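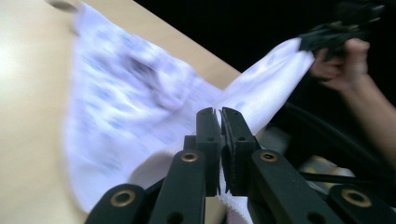 Stallano is a shared workshop in Kisura. Members build small automation hardware, and cloth handling is the current project. Two grippers can draw one piece of cloth tight over a bench. The arms are black, with brass-colored inserts.

The Flustel gripper is revision 4. Each finger carries a textured foam pad.
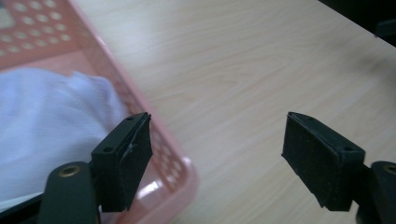
Flustel fingers, open, foam pads facing in.

Test cloths include a towel with blue cat prints. The log stands at 459 grasps.
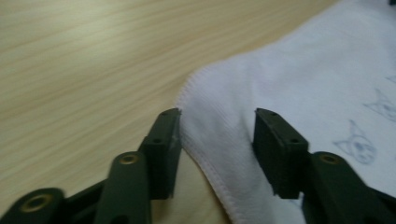 Visiting

The Chu Street door opens at 2 p.m.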